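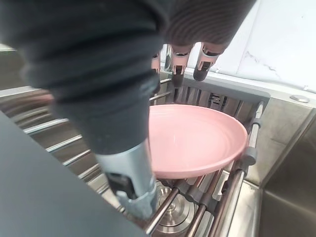

Frequently Asked Questions

Drustier Shared Kitchen, Lultham
Last updated June 18, 2020

Do I need to book?

Yes. The kitchen has two stoves and a great many people who believe they will only need one for a minute. Book online or at the front desk. Walk-ins are welcome to whatever is left, usually the hour when everyone else is asleep.

What does it cost?

Members pay by the hour, and the current rates are on the booking page. A refundable deposit of $200 is due when you join. You get it back when you leave, less the price of anything you melted.

I make jam. Is that allowed?

Jam is allowed. So are pickles, chutney, hot sauce and the thing Thulani Hlongwane does with apricots. Please tell us beforehand if you plan to boil vinegar for more than an hour, so the yoga class upstairs can be moved or at least warned.

Can I sell what I make?

That depends on what it is and on the rules where you sell it. We can give you a letter saying you cook here. We can't give you a permit, and asking a second time in a friendlier voice doesn't change that.

Who does the dishes?

You do. Wash, rinse, put things in the rack, then dry them and put them away before your slot ends. "Soaking" is a process with an end point. A pot that has been soaking since January is a pet.

What may I leave in the fridge?

One shelf per member, labeled with your name and the date. Unlabeled food is thrown out at the end of the week. Food labeled "DO NOT THROW OUT" with no name is also thrown out, with slightly more enjoyment.

Is there storage for dry goods?

Lockers are in the hall. Flour, sugar and rice have to be in sealed tubs. We had moths once, and we'd like to keep it at once.

Can I use the Todetti mixer?

After the short training, yes. It is a big machine and it doesn't care about your sleeves. Please don't run it above the second speed with bread dough - it walks, and it has already reached the door on one occasion.

How many jars can I make in a session?

The record is 1000, set by the Mahlangu sisters over a very long night before the harvest fair. Most people are happier with 200. Bring your own lids.

Are children welcome?

Yes, with an adult who is looking at them. The same rule applies to caramel.

Can I bring my dog?

No. We've met your dog and we like him very much. No.

What if something breaks?

Tell the desk, even if it was already like that when you got here. Especially if it was already like that when you got here.

How do I cancel?

Use the link in your booking email by noon the day before. Later than that and we keep the fee, though we do listen to the story.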